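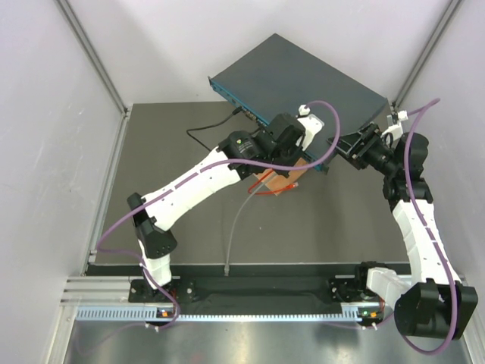 The plugging cell in Pankaj Mittal's shed, left arm with the connector, right arm against the side of the switch.

Pankaj Mittal talks fast and eats while he talks. We caught up at the bench in his back shed, September 2026, kettle on, door open for the breeze. Two white arms on a rail, a network switch between them, purple cable everywhere. He calls the whole thing Bullano. Won't say why. "It was on a fruit box," is the closest I got.

The job sounds dull. Pick up a network plug, put it in the port. Kids can do it.

"Kids can do it because they've got fingertips," he says. "You feel the edge, you wiggle, it clicks. My left arm's got a finger and a motor. It doesn't know what an edge is. I'm teaching it edges."

So how did it start? Work, sort of. He spent years racking gear for Balteck, a small cabling outfit, mostly schools and a couple of council depots. Loved the people, hated the ceiling spaces. When his knees went he moved to the test room, plugging and unplugging the same leads all day.

"I'd go home and my thumb would be numb. And I thought, right. Arm. I'll get an arm to do it."

One arm came first. That was February. It could find the switch alright, it just couldn't stop pushing it around.

"You'd line it up lovely and then push, and the whole switch goes for a walk. I tried rubber feet. Tried a clamp, but then the clamp's in the road of the wrist. So, second arm. Second arm's only job is hold the thing still."

Expensive clamp, I say.

"Very expensive clamp. $1298 all up for the second side, with the mount. My wife has the receipt. She brings it out at Christmas." (It hasn't been Christmas yet. I let it go.)

The right arm leans its flat black jaw on the side of the switch while the left one comes in from the front. He likes the switch sitting on an angle. Ports square-on would be easier, he reckons, but no cupboard he ever worked in had anything square-on.

The rail was the bit he got wrong. First go he bolted both bases straight to the bench, measured twice, still ended up with the arms too close together. Elbows clashing. Now both sit on one long black rail and he can slide things before he tightens up. The white slotted channel along the front is for wiring, and he'd like it noted that he does intend to use it properly.

"Cable's the real enemy. Everybody asks about the software. Software's fine, software you can undo. The lead you're holding weighs something, it's got a curl in it from the box, and it's pulling on the plug the whole time. You go in dead straight and it twists at the last second."

His fix, so far: leave a big loose loop over the arm so the slack moves with it. Purple because he'd been handed a box of purple. Also because it shows up well against the grey, which he worked out later and now pretends was the plan.

The frame round the outside is aluminium corner posts with pale panels. Started as a way to keep the dog out. Turned out the light was much more even as well, and the whole thing behaved better after lunch, when the sun used to come through the door and wreck it.

The gripper fingers he draws himself. A mate at Talach, the shared workshop near the rail yard, runs them off on the printer there in exchange for help with the wiring. Four versions of the finger so far. The first snapped. The second was so grippy it wouldn't let go.

"Third was good but ugly. Fourth's good. I'm not touching the fourth."

And the success rate? He goes a bit quiet on this. Depends on the port, he says. Depends on the day. The ones at the end are a pig becuase the wrist has to come round further. He's stopped writing the misses on the wall and started writing them in a book, which he thinks is progress.

Does he want to sell it? No. A fella from Serrano, who fit out comms rooms, came to have a look and asked for a price. Pankaj made him a tea and changed the subject.

"As soon as it's a product someone rings you at six in the morning. I've had that job."

Advice for anyone starting one at home? He thinks for a while, chewing.

"Get the stop button wired before you do anything clever. And put it where you stand, not where it looks nice. Mine was behind the left arm to begin with. Think about that. I had to reach past the thing to stop the thing."

Anything else?

"Label your leads. Buy more screws than you need. Don't start with plugs, start with a block of wood. I started with plugs, I lost a month."

Next up is unplugging, which he says is worse, much worse, there's that little tab you have to squeeze and his finger design has no way of squeezing it. He's got a sketch. It's on the back of an envelope under the kettle and there is a ring of tea through teh middle of it.

Pankaj is at the Talach open bench most months if you want to talk cables. Bring your own mug.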